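Myroslav Boiko
February

1/ Folding thread, as promised to everyone who asked after my last one about drawers. I've got an orange shirt on the white table and plenty of opinions, so get yourself something to drink and settle in. 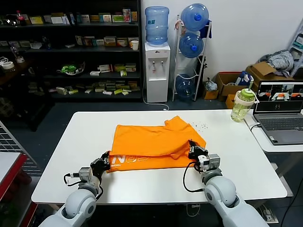
2/ First, the table. I folded on my bed for years and wondered why everything came out crooked! A mattress gives under your hands, and the sleeve you just laid flat slides back toward you. A plain hard table at hip height changed laundry day for me more than any gadget I ever bought.

3/ Start by spreading the shirt all the way out. Pull at the hem, then at the shoulders, then smooth from the middle toward the sides with your whole palm (fingertips only push the wrinkles around, my aunt taught me that and she was right about most things).

4/ Now the corners. Hold one bottom corner down and bring the opposite edge over toward the middle. Go slowly on this one. If you let go of the corner too early the whole thing twists, and you'll be back to smoothing before you know it.

5/ Same again from the other side, sleeve tucked back on itself so it doesn't stick out past the fold. You want a long, even strip. Mine is never perfectly even – the left side always wins – and it still fits in the drawer just fine.

6/ About shirts with big lettering, and I do love a shirt with big lettering. I try to keep a fold from landing in the middle of a letter. Thick print remembers a crease for months. I have an old Norov shirt with a line straight through the second O, and ironing over it only made the thing shiny.

7/ So for printed ones I fold in thirds from the bottom up and let the lettering end up on top if it will. That way you can also tell which shirt is which when they're standing in a row, and you're not digging through the pile at 6 in the morning.

8/ Someone asked whether a folding board is worth it. I had one, from Grander, and I used it happily for 2 weeks. Then it lived behind the door. If you fold for a shop or a team, sure, get one. For one household's shirts I'd say your hands will do.

9/ Wipe the table before you start, please! Crumbs hide wonderfully well on the floor and terribly on a white tabletop, and they will find their way into a clean shirt. I keep a dry cloth nearby and give it one pass between piles.

10/ And keep your drink well off to the side, with a lid on it. I learned this with a mug of tea and a whole stack of cream-colored towels, and I'd rather not talk about it any further.

11/ Next time I'll do hoodies, which are a different animal because of that lump of a hood – Aria has already sent me her method and I'm going to try it on the gray Norðdahl one this week. If you have a trick for the drawstrings, put it in the replies, I read all of them.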